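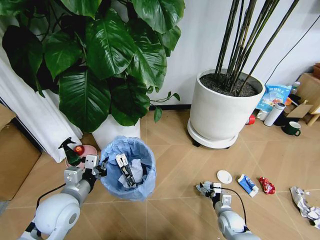
Who can send pages for the next issue of Prillby?

Anyone who draws or writes comics and lives in the town or attends the drawing evenings. A person who was in the first issue can send again, but new people are read first.

Minutes of the meeting of the Prillby comics anthology group
11/11/2021

Present: Sarla Saxena (chair), Corentin Ferrand, Nayeli Bermúdez, Eliseo Montes (minutes)
Excused: Bianca Căpraru. She sent her remarks by e-mail and they are included under the points.

1. Minutes of the last meeting

The minutes were accepted with one correction. In point 4 it was written that Corentin will draw the cover. The correct text is that Corentin will propose a cover, and the group will decide.

2. First issue

Nayeli reported that the first issue is almost sold out. From 600 printed copies, 60 remain, and these are at her home. The bookshop asked for more, but Sarla wishes to keep the rest for the winter fair. It was agreed that the bookshop receives half of them and the fair receives the other half.

One review has appeared, in a small comics newsletter. The reviewer liked the story "Song" very much and found the lettering in two other stories too small to read with comfort. Bianca wrote that she agrees with this, also for her own story. The group discussed if a minimum size for letters must be in the rules. It was decided to put it in the guidelines as a strong advice. Corentin will print a test page with different sizes, so we can look at them on the real paper and on the screen also.

3. Contents of the second issue

We have 7 stories promised, and two of them are finished. The finished ones are "Tusside" by Bianca and a silent story by Nayeli which has no title yet. Sarla read both and has only small remarks. In "Tusside" the order of the panels on the third page is not clear, and a reader can go down when he should go right. Bianca already answered that she will move one balloon and make the gutter wider.

Eliseo asked if his story "Eleck" can be longer than the others. He has the first part in pencil and it does not fit in the agreed length. After some discussion, the group offered him two possibilities: to cut the scene in the train station, or to publish the story in two parts. Eliseo prefers to cut. He will show the new thumbnails at the next meeting.

Corentin repeated that he is not in favor of a common theme. The others were in favor of it last time, so the theme "neighbors" stays, but it may be understood in a wide sense.
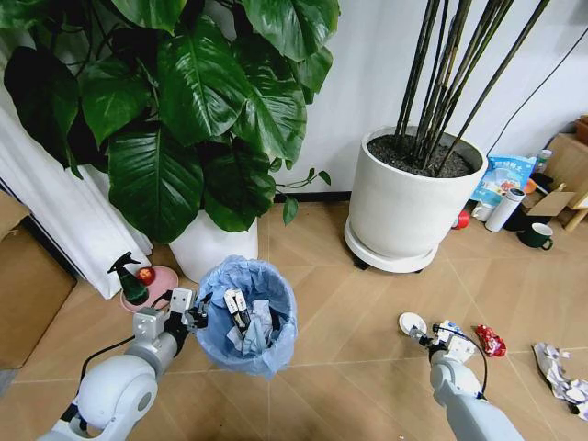
4. Cover and printing

Corentin showed three sketches for the cover. The group preferred the second one, with the staircase and the many doors. Nayeli would like warmer colors, and Sarla asked that the title has more space at the top. Corentin will make a color version.

The printer has sent a new price, and it is higher than last time because of the paper. Nayeli will ask for the price with a thinner paper inside and the same cover. Until we have this answer, we do not decide the number of copies.

5. Other matters

Sarla received a question from a school teacher who wishes to visit with pupils and see how a comic page is made. Everybody was positive. Nayeli offered to bring original pages, and Sarla will answer the teacher.

The shared folder is not in good order. Please put your name and the page number in the name of each file.

6. Next meeting

The next meeting will be in December. Sarla will send the date by e-mail. Points already known: thumbnails of "Eleck", color cover, answer of the printer, test page for letters.

Minutes written by Eliseo Montes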